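Speaker notes – district health briefing, Laltport
March 27, 2018
Musyoka Kaijage, clerk to the health subcommittee

Opening

Thank the chair and the members from Obura for making the trip. Say at the start that I will keep to what is in the printed report. Questions on staffing go to Hamisi Lukumay, who is in the second row and has the payroll sheets with him.

The subject today is how deaths in public hospitals are recorded and reported to the district council. I am not going to discuss any single patient. Two families have asked for that and we agreed to it in writing.

Why the council asked for this

In December the council passed a motion asking for a full account of every death at Brustmont Hospital in the previous year. The motion was moved after a member for Obura said on the floor that the hospital's figures and the civil registry's figures did not match. He was right. The hospital ledger showed 81 deaths. The registry had 11 fewer.

Pause here. Let people find the table on page four.

The gap does not mean that anyone hid a death. It means that 11 certificates were signed on the ward and did not reach the registry counter. We traced all of them. Most were in a tray at the old records office in Cestero, which closed to the public when the new building opened. The hospital messenger was still dropping envelopes there because his route sheet had not been changed.

How a certificate is supposed to travel

Go slowly through this part. Members asked for it last time and we ran out of time.

1. The doctor on duty fills in the form and signs it. The cause of death goes in the first box and anything that led up to it goes below. "Heart stopped" is not a cause and the registry will send it back.

2. The ward sister copies the number into the ledger. If there is to be a postmortem, she writes "pending" and the form stays open until the pathologist's report comes.

3. The family gets the pink copy, along with any clothes and belongings, and signs for both.
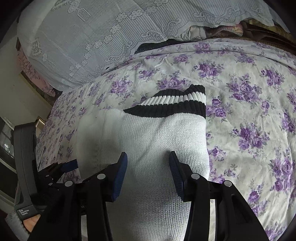 4. The white copy goes to the registry. The law gives the hospital a fixed period to do this. Read out the section if asked – it is in the back of the folder, behind the blue divider.

5. The registry enters the death and sends a monthly return to the council. This return is what members see. They do not see the ledger, and up to now there has been no step where the two are compared.

Postmortems

Expect this to be the longest discussion. Brustmont has no pathologist of its own. One comes from the regional hospital when a car is available. The report covers the waiting times month by month, so do not read them out.

Members may ask who pays. Families should not be charged for a postmortem ordered by the police or by the hospital. We heard from two people who had been asked for 2000 shillings at the mortuary for "transport." The hospital director has written to say that this was not authorized. His letter is annexed. I have no information on whether the money was returned, and if asked I should say so.

If someone brings up the late councillor's postmortem, say that the report belongs to the family and the minister, and that it was not part of our terms. Do not get drawn in.

What we recommend

The ledger and the registry return should be compared every month, with both officers signing the same sheet. The first sheet would be due one month after the council adopts the report.

The Cestero tray should be removed and a notice put on the door. Hamisi tells me the notice has been printed but was not up as of yesterday. Check with him before I say anything on this.

The hospital should post the list of mortuary fees in English and Swahili, at the gate and at the mortuary window.

The target is 100 percent of certificates at the registry within the legal period. A member of the subcommittee wanted a lower figure for the first year. We talked it over and kept the full figure, and her objection is recorded in the minutes.

Cost

Small. Printing, and fuel for the messenger's motorcycle. The finance office has confirmed that it fits in the current vote and needs no supplementary request. Page nine.

If there is time

Mention the training day for new doctors. The registry has offered to send someone to show them the form. The hospital has yet to give a date.

Close by asking members to return the draft copies, which have names in them. The clean copies are on the table by the door. Then hand back to the chair.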